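Kitalen 桌面操作工位:设备采购与预算说明(README)

适用范围

本文件随 Kitalen 数据包一起发放,写给准备照着搭一套同样工位的人,主要是实验室里管设备的同事和要写预算表的学生。数据本身的字段说明在另一个文件里,这里只讲要买什么、按什么顺序买、哪些东西可以晚买,以及我们在哪些地方把钱花错了。

文中不写具体单价。价格变得快,各单位的采购渠道也不一样,写了反而误导。我们用占比和优先级来说明,读者拿到自己的报价以后往里套就行。

版本情况

本说明由 Sabine Dreßler 整理,第一稿写于一月,后来按 Zamudio 工位的搭建记录改过一次。Solden 是我们最早的工位,Zamudio 是第二个,两边设备大体一致,差别主要在桌子和相机支架上。Dorance 是供货方的名称,负责桌架、型材和一部分线材,下文提到“供货方”时指的都是它。

一、任务与设备的关系

Kitalen 里的任务都是桌面上的取放,做的是用仿真食材拼三明治:从托盘里夹起一片,放到盘子里,再夹下一片。任务看起来小,但它基本决定了设备该怎么选。

食材轻,所以对负载没有要求,小型臂就够。食材薄,有的还是细长条,所以夹爪的开合精度和指尖形状比臂的最大负载重要得多。取放点都在一张桌子上,托盘和盘子横着排开,臂展只要能覆盖这一排并留出一点余量即可。最初做预算时,我们给臂展留得太多,多出来的那部分从来没有用上。

建议先写任务,再写设备清单。把任务里每个物体的大致尺寸、重量、放置位置列成一张表,拿着这张表去问报价,比拿着型号去问要省事。

二、设备清单与优先级

第一优先级是没有就不能开工的东西:机械臂一台、平行夹爪一个、控制用的电脑、电源和通信线、桌子、固定相机及支架。

第二优先级是没有也能开工,但会拖慢进度的东西:备用指尖、备用线缆、理线用的扎带和线夹、可调光的照明、一套备用食材道具。

第三优先级可以等数据采集稳定以后再说:第二台相机、腕部相机、更大的存储、工位之间搬运用的推车。

很多人会把第二台相机放进第一批采购里,我们当时也是这样做的。相机到货以后放了很久,因为标定流程还没写好,没人有时间去接。现在的做法是第一批只买一台固定相机,等单相机的数据能顺利跑完训练,再申请第二台。

三、机械臂与夹爪

选臂的时候我们主要看四件事:能不能用现有的控制接口、出了问题多久能换到件、桌面安装是否方便、整臂自重是否能由一个人搬动。最后一条容易被忽略。Solden 的工位因为房间调整搬过两次,如果臂太重,每次都要另外找人。

夹爪选平行式的。仿真食材里有面包片、奶酪片、生菜叶和条状的东西,形状差得很远,但都能从两侧夹住。吸盘我们也询过价,生菜叶表面起伏大,吸盘不合适,没有继续往下谈。
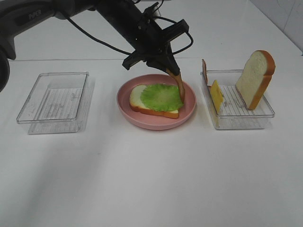 指尖是消耗件,预算里要单独列一行。我们第一次没有列,后来只能从杂项里出,杂项很快就不够了。现在每个工位按两副备用指尖申请,用掉一副就补一副。指尖的磨损和任务有关,夹薄片时为了夹稳,操作员往往会把力加大,指尖内侧的软垫先坏。软垫可以单独买,比整副指尖便宜,供货周期也短,下单前问清楚是否支持单独更换。

夹爪的螺钉规格要记在资产卡上。备一小盒同规格的螺钉,花不了多少钱,但临时去找往往要耽误半天。

四、线缆

线缆在我们的预算里占比很小,造成的停机却不少。臂外走线的部分要留够活动余量,留短了,腕部转到极限位置时会拉扯接头;留长了,线会垂下来进到相机视野里,严重时会碰到桌上的物体。

合适的长度只能装好以后试。我们的做法是买比计算值长一档的线,装好后让臂走一遍任务里会用到的全部姿态,再决定在哪里加固定点。线夹不要等到最后才买,随臂一起下单。

备用线缆每种一根。通信线和电源线外观接近,到货后先贴标签再入柜。

五、桌子与背景

桌子买白色哑光台面的。台面反光会给透明托盘的识别添麻烦,这个问题事后用打光补救很费劲,换桌面更直接。台面尽量大一些,前方留出空位,操作员复位物体时手有地方放。

Zamudio 的桌子由 Dorance 供货,桌架是型材拼的,高度可以调。Solden 的桌子是旧办公桌,高度固定,后来为了让固定相机的角度和另一边接近,又多买了一根延长杆。两笔加起来并没有比直接买可调桌架省多少。如果打算建不止一个工位,建议从第一张桌子起就用同一款。

桌面与墙之间的缝、桌面拼接的缝,会出现在每一帧数据里。缝的位置在两个工位之间不一致也可以用,但要在数据卡里写明。

六、道具与容器

道具这一项最容易被报销部门问。仿真食材看起来像玩具,发票上也常常写成玩具或装饰品,建议在申请单里写明“操作对象样件”,并附上任务说明。

我们用的道具有面包片、奶酪片、生菜叶和棕色条状食材。容器用透明矩形托盘和圆盘。采购时注意以下几点。

同一批次一次买够。不同批次的仿真面包颜色会有差别,边缘的深浅也不一样。数据采到一半换批次,后期分析时很难说清模型表现的变化来自哪里。Kitalen 采集前我们按六套道具下单,采集结束时还剩两套完整的。

托盘选底部有纹路的。平底托盘里,薄片容易贴住底面,夹爪下不去;有纹路的底面会好一些,食材立着放时也不太容易滑。托盘的透明度各家不同,先买样品,放到相机下面看过再批量买。

圆盘选有边沿、内底浅的。边沿太高会挡住夹爪侧向进入的路线。盘子的颜色要和台面、食材都分得开,白盘子放在白台面上,标注的人会很辛苦。

不要用真食材代替。前期试过一次,清理时间比采集时间还长,夹爪缝里的碎屑也很难弄干净。

七、相机与照明

固定相机装在工作区旁边或上方都可以,关键是支架要稳。我们把支架和桌子分开,分别固定,这样操作员碰到桌子时相机不会跟着动。支架的钱不要省,便宜支架的关节会慢慢下垂,一周看不出来,一个月以后画面就偏了。

照明按均匀、可重复来配。靠窗的位置白天和傍晚差别很大,Solden 的第一批数据里能看出下午四点前后的亮度变化。后来加了遮光帘,把照明固定在一个档位上,写进开机检查表。遮光帘走的是房间改造的费用,没有进设备预算,申请时可以问问本单位是否允许这样处理。

八、电脑与存储

控制电脑不需要高配置,接口数量比算力重要。训练用的机器另外算,不要和控制电脑合在一起买。合在一起的话,有人跑训练时采集就得停,我们为这个吵过。

存储按实际采集量的两倍留。多出来的一倍给中间文件和重复导出,不用觉得浪费。备份盘放在另一个房间。

九、预算表怎么分行

我们的预算表一共九行:机械臂、夹爪及指尖、相机及支架、桌子及结构件、控制电脑、存储、线缆及理线、道具及容器、备件及杂项。机械臂一行占的比例最大,其余各行都远小于它,审批的人也往往只盯着这一行。

值得多花时间的是后三行。它们金额小,单独申请很麻烦,一旦漏掉,采集中途再补会反复走流程。写表时宁可把备件写细,把每一件的用途写清楚,审批时一般不会删。

运费、关税和安装调试费要向供货方问明是否包含在报价里。有一次报价单上写着含安装,到货后才知道只含开箱,调试要另约时间、另外收费。现在我们要求对方在报价单上把安装的内容逐项列出。

十、采购顺序与时间安排

顺序如下。

先下机械臂和夹爪的订单,这两样的周期最长。

等待期间买桌子和相机支架,装好,把相机位置定下来。

再买道具样品,放在桌上对着相机试,确定款式后批量下单。

臂到货前一周确认线缆、线夹和电源齐全。

臂到货后先空载运行,再试夹取,确认指尖合用以后才开始正式采集。

Zamudio 工位按这个顺序做,从下单到第一条可用数据用了九周,其中大部分时间在等臂。Solden 当时是所有东西一起下单,到货先后不一,桌子反而最晚,臂在箱子里放了很久,保修期已经开始算了。

十一、维护费用

每年给每个工位留一笔固定的维护费,主要花在指尖、软垫、线缆和道具上。道具的损耗比预想的快,薄片边缘会翘,条状的会被夹出印子,翘得厉害的要及时换下来,换的时候在采集日志里记一笔。

臂本身的维护按厂家手册来,不在这里重复。保修到期前要做一次完整检查,有问题趁保修期内提出。

十二、已知问题

两个工位的桌面高度仍有小的差别,跨工位使用数据时需要注意。

道具的供货方已经停产其中一款奶酪片,替代款偏厚,还没有在正式采集中使用。

本文件没有覆盖双臂工位。双臂的预算不能简单按单臂乘二来算,桌子、相机和安全间距都要重新考虑,等我们做完再补。

修改意见请发给 Sabine Dreßler,注明工位名称和预算表的行号。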